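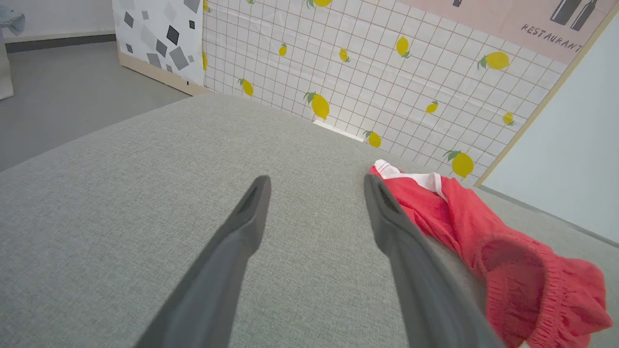
OK, thread time. I've spent most of May reading and watching everything I can find on robots and laundry, and I have never been so excited about a pair of shorts.

People always ask when the robot butler is coming. I think the better question is when a machine can pick up one crumpled thing and leave it flat. Get that right and a huge amount of housework opens up!

Cloth is brutal for a machine. A mug is the same mug wherever you put it down. A pair of shorts has a new shape every time you drop it, and half of it is hiding inside the other half.

You and I don't even look. We grab the waistband, give it a shake, and gravity does the sorting. Two stiff fingers have no idea they've got hold of one layer or three unless somebody has worked out how to tell them.
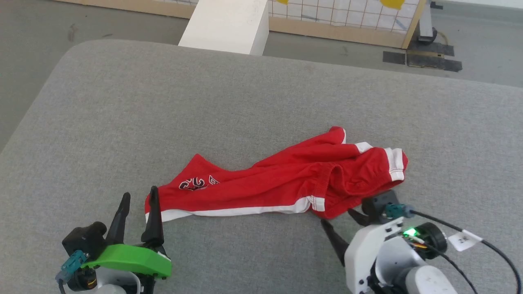
And red shorts on a pale grey cushion is a kind start, by the way. Strong colour against a plain background, a bit of white trim to help find the edges. Now do black socks on a black duvet (I can't do that one myself before coffee).

Elastic is my favourite nasty detail. It gathers everything up, so even when the thing is lying the right way round the outline is wrong. Towels are much easier. If you see a demo with only towels in it, enjoy it, but ask about the elastic.

The thing that's changed my mind this year is two arms. One arm folding is a sad business. With two you can hold a corner still while the other goes looking, and suddenly the movements start to look like something a person would do. A slow person, but still!

On speed: I timed myself folding shorts at the kitchen table. 3 seconds if I don't care, a bit more if my mum's visiting. I'd happily let a machine take 150, as long as I'm in another room and it gets there in the end.

Shop floors may get there first. My cousin works in the returns room at Sarkico, out at Drirkutstead, and they see around 2000 garments on a busy shift. Every one gets shaken out, checked and refolded by hand. Same table, same light, all day long. That's a far friendlier job for a machine than my bedroom.

So, can they do the chores yet? My answer is some of them, slowly, with the clothes laid out nicely and a human close by. Tipping a full basket on the sofa and walking off, no. I'd have said the same last year, but I'd have said it with a lot less hope.

Next thread will be dishwashers, loading only. I have 20 tabs open already and strong feelings about forks.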